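Tulips have been making people act strangely for a very long time, and they have never once apologized for it.

## Where did they come from?

If I asked you to name a tulip country, you'd say the Netherlands. Most people do. There would probably be a windmill in your answer.

But wild tulips come from much farther east, from the dry, rocky mountains of Central Asia. They are small and tough, and they grow in places where the summers are baking and the winters are horrible. A tulip likes a horrible winter. It needs one, and we'll get to that.

People in Turkey were growing tulips in gardens hundreds of years ago, long before the Dutch had any. They liked their tulips skinny, with petals as pointed as daggers. A fat, round tulip would have been considered a bit of an embarrassment. My neighbor Melahat Kırmızıgül grows the pointy kind by her mailbox, and she still thinks the round ones look like eggs.

## What's inside a bulb?

A tulip bulb looks like an onion that has given up. Cut one in half from top to bottom, though (ask first, and don't eat it, because tulip bulbs can make you sick), and you'll find layers wrapped around a tiny bud. In fall, a good bulb already has next spring's flower inside it, very small and in no hurry.

The layers are the bulb's lunch. They are packed with starch, and the baby flower lives on that until its leaves are up and can make food from sunlight.

Now for the horrible winter. The bulb has to sit in the cold for weeks and weeks, or it won't bloom properly. Cold is how it tells that winter has happened. If it skipped that part, it might pop up in December during one warm afternoon and get frozen solid. Gardeners in hot places have to fool their bulbs by keeping them in the fridge, next to the milk.

## Why won't they stay put?

Put a rose in a vase and it stays roughly where you left it. Put a tulip in a vase and it has plans.
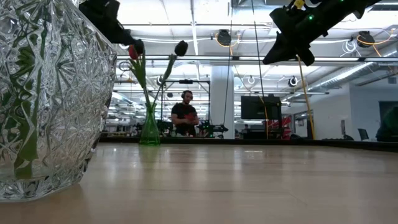 Cut tulips keep growing. They really do -- a tulip can get an inch or more taller after it's been picked, which seems rude to everyone else in the bunch. The stems also bend toward the light. The side of the stem in the shade grows faster than the side in the sun, so the whole thing leans over toward the window. Turn the vase around and by the next day the tulips will be leaning back again.

The petals move too. They open when it's warm and close when it's cool. That's because the inside of each petal grows faster in the warm and the outside grows faster in the cool. There are no muscles involved. It's all just growing, a little on one side and a little on the other.

## Is there a black tulip?

Sort of. Growers have been trying for one for ages, and the best they've managed is a purple so dark that it looks black until you hold it up to a window. Then it looks like grape juice. People pay extra for it anyway.

## The time everybody lost their heads

In the 1630s, people in the Netherlands got so excited about tulips that they began paying silly prices for single bulbs. The favorites had stripes and flames on their petals. Some bulbs were sold while they were still in the ground, so the buyer was really paying for a piece of paper and some dirt.

Then, one February, buyers stopped turning up, and the prices fell over. You may read that the whole country was ruined. It wasn't. Mostly it was a few people feeling foolish and a lot of arguing about who owed what.

And the beautiful stripes? They were caused by a virus. The most expensive flowers in the land were sick.

## What's the stem for?

The stem is a bundle of tiny pipes. Water goes up them from the bottom and out through the leaves and petals. When the stem is full of water it's stiff, like a garden hose with the tap on. When it runs short, it flops.

A cut stem left lying out starts to dry at the end, and air can get into the pipes. Trimming off the last bit gives the water a fresh way in.
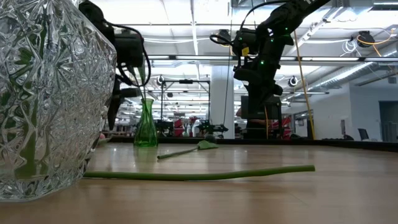 ## Try it yourself

You need one white tulip, a glass of water, food coloring, and a grown-up with scissors.

1. Put plenty of food coloring in the water. Blue works well. Yellow is a waste of everyone's time.
2. Have the grown-up snip the end off the stem.
3. Stand the tulip in the glass and go to bed.
4. Look at the petals in the morning. If not much has happened, give it another day.

The color shows up first at the edges of the petals, where the pipes end. Mop up anything you spilled before it finds the carpet.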